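Package Sizes Belong on the Front Label, and So Does the Last One

Unit pricing was supposed to settle the question of package size. A shelf tag gives the price per ounce, the shopper compares two tags, and the size of the container stops mattering. That reasoning holds for a comparison between two products on the same day. It fails for a comparison between one product and itself six months earlier, and the second comparison is the one most households make.

The Urkgate store where I shop replaced its shelf tags in January. The new tags print the unit price in smaller type than the old ones did, and they mix units within a category. Ground coffee is tagged per ounce on one shelf and per pound on the next. Anyone who can divide by 16 can correct for this. A tag that requires correction has still failed at its only job.

The larger problem is the package itself. A manufacturer that raises a price has to do so in public, on the tag. A manufacturer that removes contents can leave the price, the artwork and the outer dimensions alone. The net weight statement changes, and it is accurate. It is also printed low on the panel, where a regular buyer who has chosen the same item for years has no reason to look.

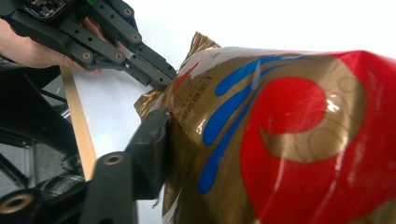 Flexible packaging makes this easier than rigid packaging does. A can or a jar has a fixed volume, and reducing the fill leaves a visible gap or calls for a new container. A bag is sealed with headspace in it, and the headspace has a legitimate purpose, such as protecting fragile contents in transit. The same bag can therefore carry a range of fills with no outward difference.

I kept receipts and empty packages from 19 products over the past year. In 3 of them the net weight fell while the price stayed the same. Darnetti crackers and Nerkham rice mix were two; the third was a store brand. This is a small sample from one kitchen and I make no claim about the wider market. None of the three carried any notice of the change.

My proposal is narrow. When net weight is reduced, the front panel should state the previous weight beside the new one, in the same type size, for a year. Reformulated products should be covered too, or every reduction will arrive with a new recipe.

The usual objection is cost. Printing plates are already replaced when the weight statement changes, so a second number adds very little. A better objection is clutter, and I accept it. Front panels are crowded. Most of what crowds them is advertising, and some of that could give up the space.

Unit pricing should stay, with one unit fixed for each category.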